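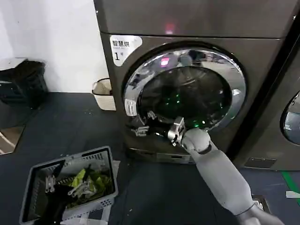 Laundry handling at unit 1, with the gripper at the door and the basket on the floor.

Sollik Laundry Handling Service: Gallery

Sollik is a robotic laundry handling service offered by Esovico to residence halls, hotels and care facilities. It is intended for sites that already operate front-loading machines and wish to keep them. The arm works at the door of the machine, and garments are handled with a two-stage grip program developed at the Helmy workshop.

The photograph on this page shows the arm apparently holding a dark garment at the lower edge of the round door. Other clothing is in the gray plastic basket.

Service terms

The standard agreement runs for 12 months and covers installation, staff instruction and up to 600 handling cycles per month. Sites with more than 11 machines are quoted separately. Baskets are not included and may be ordered through Hondilov, our parts distributor.

Prospective clients may request a site survey. Surveys for the February intake are scheduled in the order in which requests are received.

Inquiries should be addressed to Chanida Wannasri, Client Services, Esovico.

Page updated May 25, 2023.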